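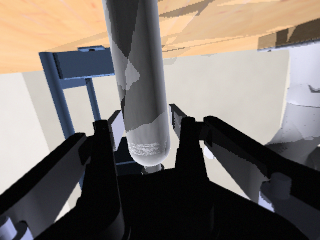
Simulation stills: Lai-ching Lau, Ridgate teaching cell

Unit 4 handout: When a grasp fails and the log says it didn't
Course tutor: Arsalan Usmani
Revised April 24, 2019

Read this before the lab. You will need the log extract from the course page and your own notes on gripper feedback from Unit 3.

1. Background

The task is a plain pick and place. The arm reaches into a small blue shelf unit on a wooden work surface, closes a two-finger gripper on a grey bottle-shaped object, draws it out and sets it down at a marked pose. Everything is run in simulation before anyone is allowed to try it on the real arm. The motion planner is Truliler and the grasp controller is Pelix, both with the settings we have used since January.

The batch we are looking at had 144 runs. Pelix reported success on all of them. When Lai-ching replayed the batch she found 20 runs in which the object never reached the marked pose. In most of these it had slipped down between the fingers during the lift. In the others it had been knocked against the shelf and left behind.

2. What the controller checks

Pelix decides that a grasp is good when both of these are true:

- the motor current has passed the set threshold
- the finger opening has stopped changing

Neither test asks what the fingers have closed on. A finger pad pressed against the side of a shelf leg will stop moving and draw current. So will a pair of pads that have caught the object too near its rounded end, where there is little flat surface to hold. The check is made once, at the moment of closing, and the result is written to the log. It is not made again during the lift.

3. How the fault got through

The nightly report reads the success flag and nothing else. It does not compare the final position of the object with the target. The position was being recorded the whole time, in a separate file, and the report script did not open it. 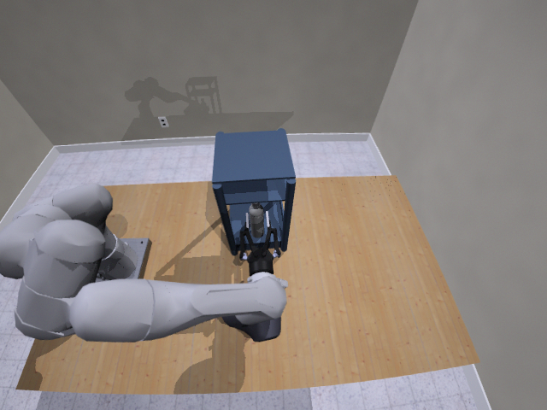
The shelf makes matters worse. With a top panel above and legs at the corners, the gripper has one sensible way in, from the open front, and the outer linkages need more room than the fingertips do. Truliler was planning with a simplified gripper model in which the linkages were drawn narrower than they are. A path that looked clear to the planner could bring a linkage into contact with a leg. The arm then stopped short of the planned grasp point and the fingers closed in the wrong place.

So there are two faults, and they should be written up separately. The planner model was wrong. The success check was too weak to notice.

4. Why it matters on real hardware

In simulation a dropped object costs nothing. On the real arm, a false success means the program moves on to its next step with the workspace in a state it does not expect. The object may be lying in the path of the next move. Someone may be tempted to lean in and pick it up while the program is still running. Our rule is that you press stop, wait for the drives to switch off, and only then reach in.

5. Changes made

The gripper model was replaced with the full outline, plus a clearance margin. The grasp is now checked three times: on closing, after a short lift, and at the end of the transfer. If the finger opening falls below the expected width at any check, the run halts and is logged as a failure. The report compares final position with target.

6. Lab work

Work in pairs. Run 1,721 in the extract is a false success. Find the time at which the finger opening drops and say which of the new checks would have caught it. Then read chapter two of the Yalçınkaya notes and write half a page on whether motor current should be part of the test at all. Bring a printed copy.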